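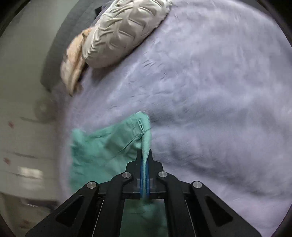 Home | Products | Hand-held | Open days | Spares | Contact

Mevholm hand-held gripper: notes from the Evbridge open day

11/08/2025, by Van der Merwe

I've sold bench tools for a long time and I don't usually get excited about something with a handle, but I came home from the open day at Evbridge wanting one of these for myself, so you'll have to forgive the tone of this page (the proper data sheet is available if you email us, and it's much drier).

The Mevholm is the hand-held version of the gripper that Prustar fit to their arms. You carry it about and do the job yourself, and what you do gets recorded so the arm can be taught from it later on. Same fingers, same jaw, same feel. Prustar had given over the big downstairs room to soft goods for the day, so bedding, clothes, cushions, all the stuff that flops. I'd been expecting blocks and plastic cups, to be frank with you, and I was very glad to be wrong!

Picking up cloth is the thing everyone wanted to try. You come down on it with the fingers open, squeeze, and if you've judged it right you get a narrow fold of material standing up between the pads. The green twill was the one I kept going back to. It's got a bit of body to it, so it folds into the jaw nicely and you can see straight away whether you've got a decent pinch or just the very edge. Thin stuff is harder. I had a go at a slippery lining fabric and made a right mess of it, twice, until one of the Evbridge crew told me to come in lower and stop snatching.

What I like about the fingers is how narrow they get at the tip. They start off broad and stepped down at the base and taper to a small blunt end, so you can get right in beside a cushion without shoving it across the bed. The blue pads run down the inside faces, one each side, and those are what touch the cloth. They're thin. I did ask about wear, and was told that Prustar change theirs after 3,000 grips on fabric, sooner if you're picking up anything gritty. Changing a pad is a two-minute job with the little key that comes in the box. I did one myself with an audience and only dropped it the once.

The linkage is all out in the open, black arms on silver pivot pins, and I know some of you prefer a cover. I asked. Mevholm say they've no plans for one. You do need to keep fluff out of it, and if you work with towels or fleece you'll be at it with a soft brush at the end of the day. On the plus side you can see what every joint is doing, and when mine felt a bit stiff in the afternoon it took no time to find the thread that had wound itself round a pin.

Now, the feel of it. The squeeze is light at first and firms up towards the end, and there's a point where you know it's shut on something. After half an hour I'd stopped thinking about my hand at all. My forearm had noticed, mind you. If you're planning long sessions, swap people over! Evbridge run theirs in short turns and I'd do the same.

A few things people asked me on the stand, or that I asked on their behalf:

Left-handers are fine, the jaw is the same both ways round and the handle doesn't care.

It comes with a set of pads fitted and 4 spare sets in the box. Further pads are sold in pairs and we keep them on the shelf.

You can't use it wet. I saw somebody eyeing up the sink in the kitchen corner, and the answer was a very quick no.

The load limit is up to 200 grams for loose fabric held by a single fold. It'll pull on more than that if the rest of the cloth is lying on the bed, and that's mostly what you're doing anyway, lifting one corner and dragging it over. For whole duvets you want a second gripper and a friend.

The worst bit of the day was the tidying demonstration, and I mean that kindly. The idea was to clear a bed by gripper alone, clothes first and then the covers straightened, and I was slow. Really slow. The young people who do it every day were folding corners over before I'd found mine. But I got through it, and the corner I was proudest of stayed where I'd put it.

We have the Mevholm in stock in black only. Delivery is 2 working days on the mainland, longer for the islands. If you'd like to try before you buy, Evbridge are opening the doors again in November and we'll have a table there, with the green twill if they'll let me borrow it. Drop us a line if you want a place, and say if you're bringing your own fabric, as they like to have a look at it first.

Van der Merwe Bench & Hand Tools | Contact us | Copyright Van der Merwe | Back to top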